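Can a machine do the small cleaning jobs yet?

Lerneck Forums > Home and Shop > Automation

gridwrench
Posted 7:40 am
We have one floor scrubber at the shop, a Plorkau, and it does its job. It has 1,523 hours on it and I have replaced the squeegee twice. Now the boss has been reading brochures and wants to know if we can get something for the benches and the office desks too. I told him no. Floors are flat and everything else isn't. Has anyone seen a machine do desk work for real, outside a trade show?

mudroom_pat
Posted 8:15 am
No. I watched a Coltorero demo in October. It wiped a bare table in 90 seconds and did fine. Then someone put a mug and a phone cord on the table and it stopped and waited for a person. I do that table in 8 seconds with a rag.

solder_and_sage
Posted 9:02 am
I think you two are selling it short. Wiping is mostly solved. If you clear the surface first, an arm with a pad will do it all day and won't get bored. Most of the cost is in the clearing.

tallowbend
Posted 9:26 am
"If you clear the surface first" is the whole job, though. I clean offices and do 30 desks a shift. Very few of them are clear.

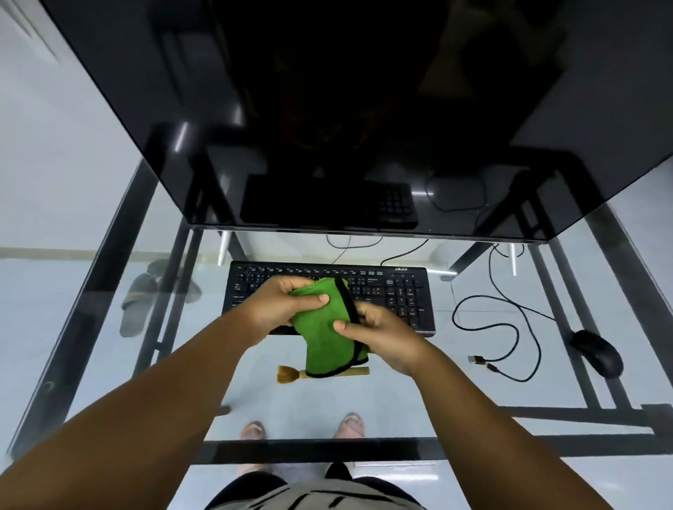 My rule is that soft tools go in before anything else, and I pick the tool for the dirt. Crumbs get a brush. Smears get microfiber, folded so I have a clean side to turn to. A desk like this one has a glass top, a glossy black screen, a keyboard, and a cable looped between the keyboard and the mouse. A machine has to work out where the glass is when it can see floor tile straight through it, then get around that cable without dragging it. I lift a cable with one finger and keep going.

gridwrench
Posted 9:48 am
Glass is a good point. The depth sensor on our Plorkau hates the display case by the front door. It bumped it all last winter until I put a strip of tape along the bottom.

solder_and_sage
Posted 10:30 am
Tape is a fine fix. You can change the room a little to suit the machine. People did that for dishwashers – you don't put the cast iron in.

tallowbend
Posted 10:41 am
Sure, in your own house. I can't tape up a customer's desk.

mudroom_pat
Posted 11:05 am
Also there's pressure. Too light and the smear stays, too hard and you shove the monitor back.

solder_and_sage
Posted 11:33 am
Force control has been good for years. I run a Chege arm that sands cabinet doors and it holds pressure better than I do. I'd give it the screen before I gave it the cables. We agree on the cables.

gridwrench
Posted 12:10 pm
Okay. I'm telling him floors yes, benches no, and ask again in a couple of years. Solder, what grit are you running on those doors?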